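Growers of Cape primrose and related houseplants are being asked to change how they water and feed through the spring, after a trial at the Brerkwood glasshouses linked most cases of leaf-edge browning to salts left behind in the compost.

The trial covered 327 potted streptocarpus plants, all raised from leaf cuttings and grown on in 9 cm pots. Saron Mamo, who ran the work, divided them into four groups. Two groups were watered from above and two from below by standing the pots in a tray. Within each pair, one group had its compost flushed through with plain rainwater every fourth watering and the other did not.

Browning was worst in the plants watered from below and never flushed. In these, a pale crust formed on the compost surface and on the inside of the pot rim, and the oldest leaves died back from the tip. Plants watered from above and flushed showed very little damage and came into flower first. The remaining groups fell between the two, with the flushed plants ahead in both cases.

"Tray watering moves water upwards, and the dissolved feed goes with it," Mamo said. "The water evaporates at the top and the salts stay there. A grower who sees a brown edge tends to assume dry air and puts out more water in the tray, so the level goes on rising."

All plants received the same high-potash liquid feed, Calosine, at half the strength given on the label. A separate batch of 50 plants was fed at full strength. Browning appeared earlier in that batch under both methods of watering, and flushing reduced it without stopping it altogether.

Light was kept the same throughout. The benches stood under shade netting on the south side of the house, and the night temperature was not allowed to fall below 14°C. Mamo said the results should not be carried over to plants kept in a cold room, where roots take up less water and a flushed pot can stay wet for too long.

The variety also mattered. Ondura, a compact violet-flowered form with narrow leaves, marked less than the broad-leaved Negussie at every feed rate. Mitra Salehi, who propagates both for sale, said Negussie holds more leaf for the same size of root and is usually the first to show a fault in the compost. She now pots it in a mix with one part perlite to three parts peat-free compost, up from one part to five.

The revised growing notes recommend the following:

- Flush each pot from above at every fourth watering, using rainwater at room temperature, until water runs freely from the base.
- Drain for 20 minutes and empty the saucer before the pot goes back.
- Feed at half strength from April until the last flower stems are removed, and stop feeding in winter.
- Scrape off any crusted compost to a depth of 5 mm and replace it with fresh mix.
- Cut a browned leaf back straight across into green tissue. The cut edge will not regrow, but the rest of the leaf continues to work.

Plants with a heavy crust and soft crowns should be repotted and not flushed. Healthy leaves can be kept as cuttings.

A second trial, using 400 young plants, will compare rainwater with hard tap water under the same feeding plan. Cuttings for it have been taken and are rooting under covers. Salehi will supply a further batch of Negussie for the hard-water benches.

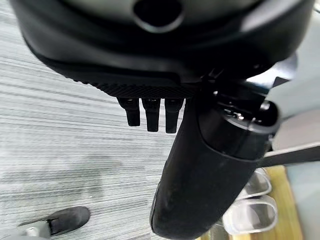 Robotic hand with textured grip strip and short black fingers.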